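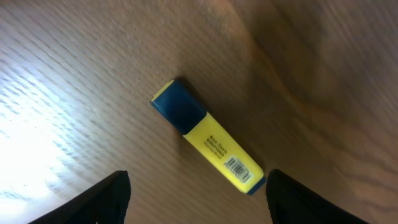 Reply from records_desk_4
Our department would urge caution before replacing typed intake notes with spoken ones. A voice assistant which performs well in a quiet demonstration may perform poorly at a public counter, and the burden of correcting its errors falls on the clerk.

Reply from ostwood_frontoffice
The original question was whether any member office has moved its front desk to voice entry and what was learned. Ostwood has used the Gokex assistant at two service counters since March. Staff speak the visitor's request, the system fills in the form, and the clerk confirms it on screen before it is saved. We kept the keyboard in place and do not intend to remove it.

Correction time was high in the first weeks. It fell once we loaded our own list of street names and program titles. Offices considering a similar arrangement should ask the vendor how such a list is added, and whether there is a charge for updating it.

Reply from mlk_procurement
Was the Pesta product considered? Our review placed it ahead of Gokex on accents and on callers who pause in mid-sentence. It was weaker on numbers, and account numbers make up most of what we record.
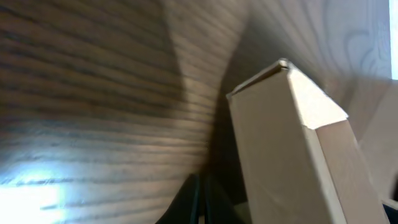
We asked both vendors to process the same 100 recorded requests, with the speakers' consent. Pesta required fewer corrections overall. Gokex made fewer errors in dates and reference numbers. Our office has not yet made a selection, and the contract terms may decide the matter. Pesta requires a commitment of 2 years.

Reply from records_desk_4
With respect, a recorded request is not a fair test. People speak differently when someone is waiting behind them. I would also ask where the audio is kept. Our legal office was told by one supplier that recordings are held "for service improvement," and no time limit was given. We declined on that basis.

Reply from ostwood_frontoffice
Our agreement states that audio is deleted after the clerk confirms the form. I accept the point about live conditions. I do not accept that the burden falls only on the clerk, as visitors at our counters now repeat themselves less often than they did under the former paper process.

Reply from access_services_b
Members should consider visitors who do not speak, or who prefer not to state personal matters aloud in a lobby. Any counter offering voice entry should offer a written option of equal standing, and the sign should say so plainly. We observed a Biswas kiosk at another agency where the written option was four screens deep. That is not acceptable for a public service.
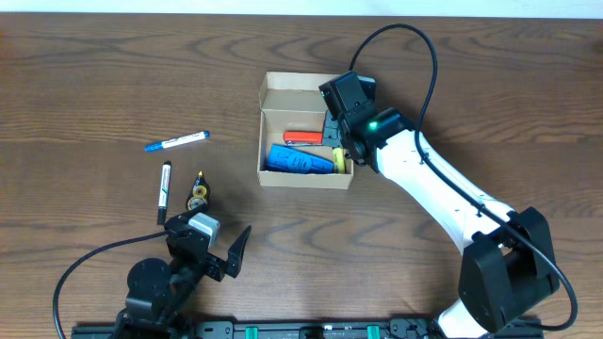

Our own draft standard requires that both options appear on the first screen, in type of the same size. It also requires that a visitor may change from one to the other without starting again. Comments on the draft remain open for 6 weeks and may be sent through the member portal.

Reply from mlk_procurement
Thank you. We will add the first-screen requirement to our bid document. Could the draft also address background noise? Neither vendor would commit to a figure in writing.

Reply from access_services_b
Noise is outside the present draft. Please submit it as a comment so that it can be considered in the next revision.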